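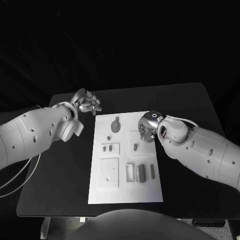 2025-08-22
by Armelle Roussel

Parts week at the Bednarek room, finally. The bits of the Tusodis kit. All laid out on the white sheet before we start putting anything together - disc with the hole through the middle up top, the little peg under it, then the plates. Grey and white only this time. The orange ones looked awful, Pui-shan was right.

The disc. Small knob on the edge, that's how you know which way is up. Third version of this one, the first two split at the hole. So-ying redrew it over a lunch break and it hasnt split since.

The square plate. One oval hole near the lower middle, tiny ones at the corners. If yours has round corners holes that are too tight, run a drill bit through by hand and dont force it.

Two small blocks, side by side on their own little plate. Fiddly. Keep them together or you will be on the floor looking for them, ask Yao-tsung.

Cylinder and rod - the cylinder is the bigger grey one, the rod is the thin one. Please stop posting them back to me in the same envelope as the blocks!

Open-topped box. Favourite of the lot. Prints in 68 minutes on the old machine, longer if the room's cold.

Full set is drawing no. 413, the older one is 388 and they do not mix, whatever the label says. Eftychia has the files, and the spare pegs. Assembled pics next, when I've got a minute.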